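Used console check, February – I run through this list every time somebody drops off a machine for the Garkumari swap shelf, and I scribble as I go.

**Unit:** Kevura handheld, shelf tag 1409, traded in by Golshifteh Hassanpour

- [x] **Shell and screws.** One screw missing on the back. I had a spare, so that's sorted!
- [x] **Battery.** No swelling, and the back plate sits flat. I left it playing for 30 minutes and it never got more than a bit warm.
- [x] **Charger.** It came with a Rela one (not the original, but fine). Cord is good at both ends, no bare wire.
- [ ] **Left stick.** Drifts. I stood still in the Hnatiuk demo and my little guy strolled right off a cliff – twice. Needs a new stick before it goes out.
- [x] **Screen.** Two light scratches, and you stop seeing them once a game is running.

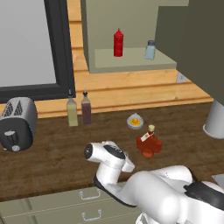 ## Games and saves

- [x] **Cartridge slot.** Tried 9 carts and all of them loaded on the first push.
- [ ] **Old saves wiped.** Not yet. There's a file with 20 hours on it and I want to ask Golshifteh before I touch it.
- [x] **Sound.** Both speakers work, and the headphone jack is a little loose but doesn't crackle.

Hold for the stick, then recheck.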